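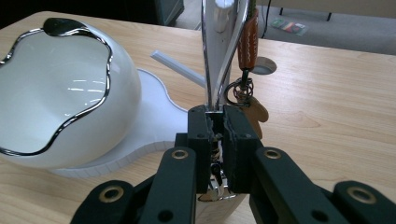
Início | Projetos | Relatórios | Recursos | Contactos

Relatório de progresso: guia de leituras matemáticas
Julho -- pela coordenação editorial do projeto Oda

Olá a todos na Wedetti! Cá vai o ponto da situação do guia de livros de divulgação matemática que estão a financiar, e desta vez trago mais boas notícias do que queixas (prometo que as queixas são curtas).

Já temos 11 recensões fechadas e revistas, mais cinco em rascunho. A que me deu mais gozo escrever foi a do livro sobre a história do zero, que eu esperava seco e afinal li em duas noites. A da introdução à teoria dos nós ficou mais dura do que eu queria -- o autor passa do cordel atado aos polinómios em seis páginas e deixa o leitor pelo caminho. Mantive a crítica, mas juntei uma nota a dizer que os capítulos finais compensam para quem já traz alguma álgebra.

O inquérito aos leitores da biblioteca de Badbridge fechou com 1.304 respostas, muito acima do que tínhamos no plano! Pedem sobretudo livros de probabilidades e de geometria, e muita gente escreveu na caixa aberta que desiste quando aparece a primeira demonstração sem aviso. Por causa disso acrescentei a cada recensão uma linha sobre o nível de matemática exigido, o que me obrigou a voltar atrás e reler bastante coisa.

Agora o que está atrasado. A secção de teoria dos números ainda não arrancou, porque dois dos títulos estão esgotados e a Erarham só os consegue emprestar depois do verão. Queria pedir-vos autorização para passar a verba dessas compras para a revisão científica, que está a sair mais cara do que o orçamentado (as fórmulas dão um trabalhão a verificar, e ainda bem que alguém as verifica: apanhámos uma gralha num quadrado mágico que eu já tinha lido três vezes).

Até ao próximo relatório conto acabar os cinco rascunhos e ter uma primeira versão do índice por temas. Se puderem responder à questão da verba antes de setembro, agradeço muito -- o revisor precisa de saber com que horas contar.

Contactos | © Projeto Oda | Voltar ao topo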